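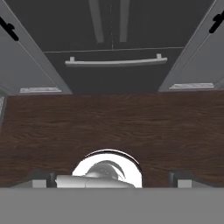
**Can a machine do the household chores yet?**

Some of them, in some kitchens, for part of the time. A machine that is given one known task in one known room can often finish it. A machine that is moved to a different room, or handed a task it was not set up for, usually cannot, and a person has to step in.

Wunent exists to measure that gap. We are an independent test office with eight staff. We write chore tests, run them on machines built by other people, and publish the results whether or not the maker likes them. We do not build or sell robots, and we take no commission on any that are sold.

## What we test

Our work falls under two headings: household chores and light shop-floor chores. The household list includes opening and closing doors and drawers, loading a dishwasher, wiping a worktop, putting away shopping and folding towels. The shop-floor list includes emptying a parts bin, fitting lids, stacking boxes and sweeping up at the end of a shift.

Each chore is split into steps, and each step has a pass mark that a person with no technical training can check. "Door open" means open far enough to take out the lower rack. "Worktop wiped" means that the test mark has gone and nothing has been knocked to the floor. We found early on that loose wording was the main cause of arguments with makers, so the wording is now fixed before a trial starts and is not changed during it.

## Simulation first

Most of our household trials begin in Brondance, our simulated kitchen set. A simulated kitchen can be put back to its starting state at once, and nothing gets broken. Cupboard layouts, handle shapes and worktop finishes can be changed between runs, so that a machine cannot pass by learning one room by heart.

The current version holds 844 layouts. The last full round came to 3910 runs, spread over five chores. Every run is stored with its settings, and a maker can ask for any of its own runs to be repeated.

A pass in simulation is reported as a pass in simulation. It is never added to the figures for real rooms. Contact is the weak point: a drawer that sticks, a wet plate or a cloth that bunches up is hard to model well, and a method that scores highly in Brondance may do badly with a real sink. Where we have both figures, we print them side by side.

## Real rooms

Machines that reach the pass mark in simulation can go on to Kelemen, our test flat, which has a working kitchen, a utility cupboard and a narrow hall. Shop-floor trials take place in the unit next door. The flat is kept in ordinary condition – one cupboard door hangs slightly low and has been left that way.

Real trials are slow. Setting up a single chore can take most of a morning, and a trial is stopped if a machine presses too hard on a fixed surface or drops anything made of glass. Stops are counted as failures. So is any run in which a member of staff has to touch the machine.

## What we have found so far

Opening things is ahead of putting things away. Rigid objects are ahead of soft ones. Speed is poor across the board, and we report it separately from success because makers often quote only the second. On the shop floor, stacking boxes of one size is close to routine. Sweeping is not.

## Reports and visits

Results are published in Umia, our open results table, which is updated each October. Makers who want a place in the next round should send a short note of the machine's reach, weight and power supply. Visits to the flat can be arranged outside trial periods.

Page last revised: Jul 4, 2020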